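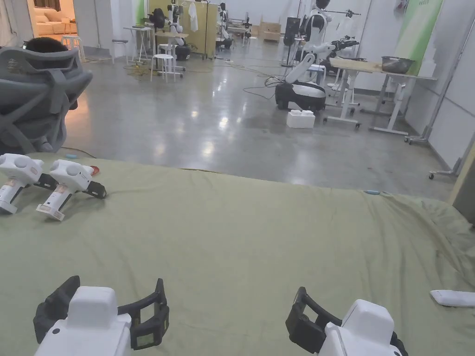
Catalogue page 9

# The Stuver heavy table cloth

A table cloth for people who use their tables. It comes in one weight (heavy), two finishes (washed and unwashed) and a modest number of greens, with a navy for anyone who finds green too exciting.

Vandine has sold the Stuver under one name or another for longer than the present staff can vouch for. It began as a cover for cutting tables in the old Navickas workroom, where it was expected to put up with pins, chalk, tea and apprentices. Customers kept asking to buy the cover instead of whatever was on top of it. We held out for a while, on principle, and then we had rent to pay.

## What you get

- One cloth, hemmed on all four sides
- Pure cotton, twill weave, dyed before sewing
- Corners mitred by machine and checked by Gintarė Kļaviņa, who sends back more than we would like
- One spare length of matching thread, which you will put in a drawer and never see again

Order code 1003 is the washed finish. Add a U for unwashed. Please do write the U clearly, as we have had it read as a V, and V is an apron.

## Washed or unwashed?

The washed cloth is softer, hangs better and creases the moment you look away. The unwashed one arrives stiff as a menu and stays that way until its third or fourth laundering, by which time you own the washed cloth and have saved a little money. Darius Kairys in our shop recommends unwashed to everybody. He also irons his tea towels, so weigh that as you see fit.

Both will crease. We are asked every week for a cotton cloth that doesn't, and we have to refer people to polyester, with our condolences.

## Sizing

Measure the table, then decide how much overhang you want and add it twice. People add it once. We take a fair number of returns from people who added it once, and we have stopped being surprised by the letters.

For a dining table a short drop is kinder to knees. For a work table or a stall, go long and let it reach the floor, so that boxes and coats can go underneath.

| Size | Width | Length |
|---|---|---|
| Small | 100 cm | 120 cm |
| Square | 120 cm | 120 cm |
| Other | ask | ask |

"Other" is most of what we make. Send the measurements in centimetres. Kiều Tôn will convert inches if pressed, but she rounds down when she is cross.
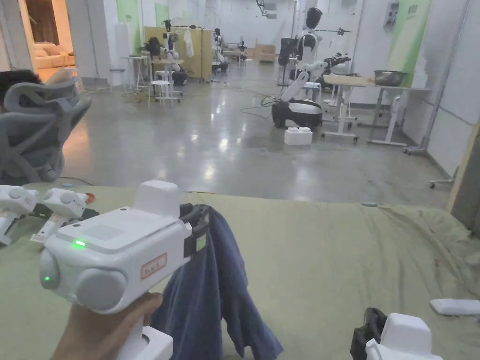
## Washing

Wash dark and light colours apart for the first few goes, warm but not hot, inside out if you can work out which side that is (the hem is wider on the back). The dye will let go of a bit of colour early on and then settle down. Don't tumble dry unless you meant to order the next size down. Line drying suits it best, pegged along the long edge. Pegged at the corners it will grow ears.

Candle wax comes out with brown paper and a warm iron. Red wine comes out if you're quick. Turmeric is now part of the pattern.

## Clips and weights

We stock the Isitz table clip for outdoor use, sold in fours. It holds well on a table top of ordinary thickness and not at all on anything chunky, so check before you buy. Hem weights can be sewn in to order. Ataberk Tatlı fits them by hand and needs a week, or longer in November, when everyone remembers they are having people round.

## Guarantee and repairs

Hems are guaranteed for as long as you own the cloth. Post it back clean and we'll restitch it at no charge beyond the return postage. Cuts, scorches and burns can be patched, and the patch will show. Povilas Ķēniņš does these and has firm views on matching the grain, so yours may take a while and come back with a note.

Prices and colours checked 02/11/2022. Moss is out of stock until the dyer answers the telephone.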